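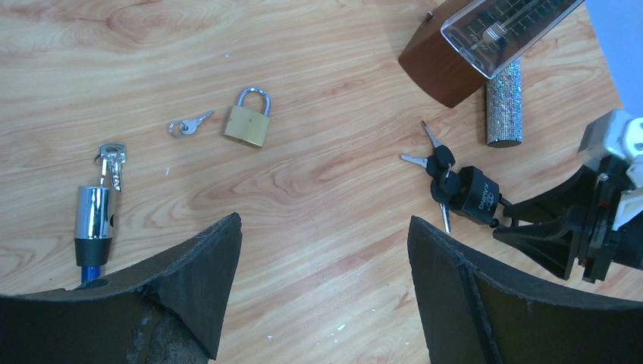
4.3 Setting up the wrist-view detector

This section covers the perception node that reads the wrist cameras on a two-arm Tirkard cell and passes grasp candidates to the planner. It assumes that the arms are calibrated (section 4.1) and that the table plane has been taught (section 4.2). All commands are entered at the Jevonix console with operator rights or higher.

4.3.1 Before you start

Check the following:

- Both arms are in the HOLD state and the enabling switch is within reach.
- The wrist camera streams are listed as LIVE on the Devices page.
- The table plane file is dated later than the last change to the table or the arm mounts.
- The detector service is listening on port 2637. If another service uses this port, change the detector port in cell.conf and restart the console.

CAUTION: The detector can be started while the arms are powered. It does not move them, but a planner left in AUTO will act on the first valid candidate it receives. Set the planner to MANUAL before step 1.

4.3.2 Masking the grippers

The fingers of the camera's own gripper are always in view, and they move as the gripper opens and closes. They must be masked or they will be reported as objects.

1. Open Perception > Masks and select the arm.
2. Press Record sweep. The gripper closes and opens once at low speed.
3. Wait for the message SWEEP STORED. If the message does not appear, check that the gripper is not holding anything and repeat step 2.
4. Set Mask margin to 3. The unit is per cent of image width.
5. Press Apply. The masked area is drawn in grey over the live view.
6. Repeat for the second arm.

NOTE: Finger pads that are chipped or worn change outline over time. Record a new sweep whenever pads are replaced, and after any change to the finger tips. A mask recorded with fresh pads may leave a thin strip unmasked along a damaged edge.

The second arm is handled differently. It enters the view only in some poses, so a fixed mask would hide useful parts of the table. The node takes the joint positions of the second arm and projects its model into the view instead. To turn this on:

7. Under Masks > Other arm, select Project from joints.
8. Jog the second arm until its jaws are close to an object on the table and visible to the first camera.
9. Compare the grey overlay with the jaws. The overlay must cover both jaws and the housing behind them without covering the object.
10. If the overlay is displaced, stop and repeat the arm-to-arm calibration in section 4.1. Do not correct the error by widening the margin.

4.3.3 Loading the classes

Classes are supplied as a Wukeo list, one class per line. The list delivered with the training cell contains padlock, cylinder lock, key, key ring and metronome.

11. Open Perception > Classes and press Import.
12. Select the list and confirm. Duplicate names are rejected.
13. For padlock and cylinder lock, set Part handling to ATTACHED. Keys hanging from a lock, or joined to it by a ring, are then treated as part of the lock for collision checking.
14. For key ring, set Part handling to SEPARATE. A ring of loose keys lying on the table is a grasp target of its own.
15. Set Unknown objects to OBSTACLE. Anything that matches no class, such as a decorative cylinder, is kept in the collision map and is never offered as a target.

NOTE: Where keys fan out from a black-bodied padlock, the node may report the key heads and the blades as two objects, as black plastic and bare metal differ strongly in brightness. Setting Merge distance to 2 corrects this in most cases. Higher values will join neighbouring objects.

4.3.4 Setting the thresholds

16. Place the objects on the table, with at least one lying on its side and one standing upright.
17. Set Minimum confidence to 36. This is a starting value and should be raised once the overlay is steady.
18. Set Specular filter to ON if any object has a polished, chromed or glittering surface. Reflections move with the camera and produce candidates that appear and vanish between updates.
19. Set Minimum area high enough to drop specks and small debris on the table. Clean the table first. The filter must not be used in place of cleaning, as it also removes narrow parts such as key blades.
20. If the table top has a strong grain, set Plane texture to PATTERNED. On the default setting, dark grain lines can be taken for cables or thin rods.
21. Press Save profile.

4.3.5 Checking candidates

22. Press Single shot. The node lists its candidates in order of score.
23. Select each candidate in turn and check that the grasp axis crosses the body of the object. On padlocks, a grasp on the shackle is permitted only if Allow shackle is ticked.
24. Check the approach arrow for tall neighbours. A metronome lying tilted has a larger footprint than the upright model, and its clear cover may return no depth. If there is a hole in the collision map at the cover, tick Fill transparent for this class.
25. Jog the wrist a small distance and repeat step 22. Candidates must stay on the same objects.
26. Set the planner to STEP and run one grasp with a hand on the enabling switch.

CAUTION: Do not set the planner to AUTO until step 26 has been completed for both arms.

4.3.6 Messages

P-MASK-OLD
The mask was recorded before the last gripper service. Repeat steps 1 to 6.

P-ARM-LATE
Joint positions from the second arm reached the node too late to be used. Check the network load. The projected mask is suspended while this message is shown, and candidates near the second arm are withheld.

P-CLASS-SPLIT
One object is being reported under two classes. Check Part handling and Merge distance.

P-NO-PLANE
The table plane file is missing or unreadable. Repeat section 4.2.

Changes in this issue: steps 7 to 10 rewritten for the Mikkelsen joint interface (S. Brøndum). Step 20 added (H. Nørgaard).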